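Folding and storing woollies: your questions

I get asked the same things about jumpers over and over, so I've put the lot on one page. I've been knitting and mending from my back room in Toton for 25 years and most of what follows I learnt by getting it wrong first.

Should I hang my jumpers up?
Please don't! Anything heavy will drop at the shoulders, and cables and ribs are the heaviest of the lot. Mine live folded on a shelf, no more than 4 to a pile.

Which way do you fold?
Face down, sleeves across the back, then bottom up to the neck. If it's a thick one I stop at a single fold - twice makes a lump that topples everything on top of it.

How do I stop a crease down the middle?
Don't fold down the middle, is the short answer. Bring each side in by a third (roughly) and the front stays flat where people look at it.

Does a ribbed jumper need anything different?
A bit more patience. Ribs want to close up like a concertina, so lay it out on a table, smooth it lengthways with your palms and let the ribs sit where they like. Pick it up with a good wide handful too, as pinching one bit lets the whole weight pull from there.
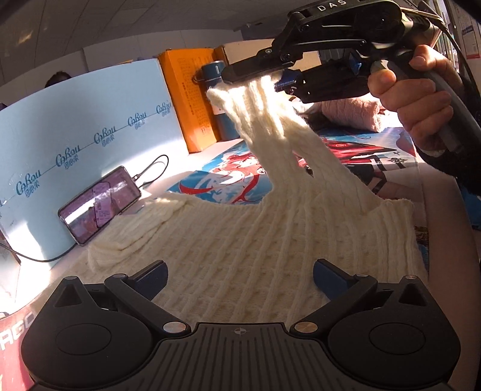
Tadhg Hegarty wrote in to say he rolls all of his, even the chunky ones, and gets twice as many in a drawer. He reckons the cuffs stay neater if you tuck the sleeves inside the roll. I've tried it since with two old cardigans and I'm half won over, though I still wouldn't roll a polo neck.

When do you pack the winter ones away?
May, and not a day before, whatever the sun's doing. Everything gets washed first, and dried flat on a towel.

Can I leave them in a plastic bag?
For a week or so, fine. For the summer I'd use a cotton pillowcase with the end tucked under.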